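Two arms, one table: what we're buying for next year

I've finally put our kit-planning page together, a bit later than I promised. We're Plindeteo, a small workshop doing sorting and handling trials, and in April we have to say what we want for the coming year and what it will cost. There's one picture on the page so far and I'll add more as the orders come in.
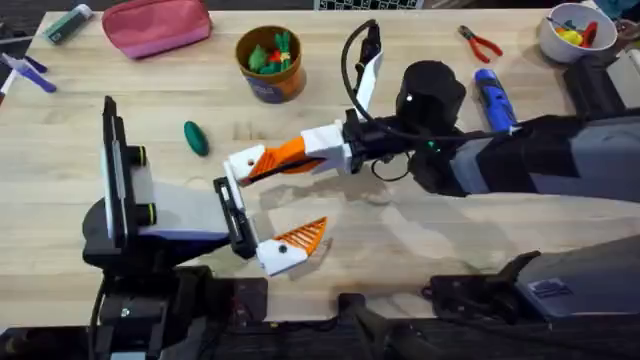

Trương wrote in before I'd even finished the page, asking why we don't put the whole lot into one bigger arm and be done with it. Two small arms means two sets of spares, two sets of cables and twice the fuss on setup day, and did we really want that again?

Fair question! We talked it over for most of an afternoon and I keep landing in the same place. So much of our work is passing things from one gripper to the other, and a single arm can't do that however big it is. The two grippers nearly meet over the middle of the table there, and that little patch of wood is where I want the money to go.

So, the list as it stands:

Finger pads. The orange ridged ones. Cukel quoted us £165 for a box and I'd like two boxes, please, before we're down to the last pair and everybody goes quiet.

Wrist camera spares. The left arm carries its camera module on a tall black plate right by the gripper, so it goes everywhere the gripper goes. A spare is £400 from Guvevora – painful, but I've put it at the top of the list.

Cables and clips. The black cable on the right arm goes up and over the wrist in a big loop. I've allowed £178 for a spare set plus some proper cable guides (I did try to get this under another heading and was told no).

Table clamps. Nothing this year. We looked at a fancier mounting rail at £710 and it's a lovely thing, but it would eat the camera money and then some. It goes on the wish list with the bigger table.

Bits to pick up. Toy pieces, mostly, like the ones in the cup and the bowl along the back. These come out of petty cash and I'm keeping it that way, as filling in an order form for a toy vegetable is more than I can face.

Still to price: a second set of fingers in a softer material, and storage that isn't the far end of the table. If you've bought either lately, send me what you paid and whether delivery was extra – Cukel's was, and I'd missed it on the first quote.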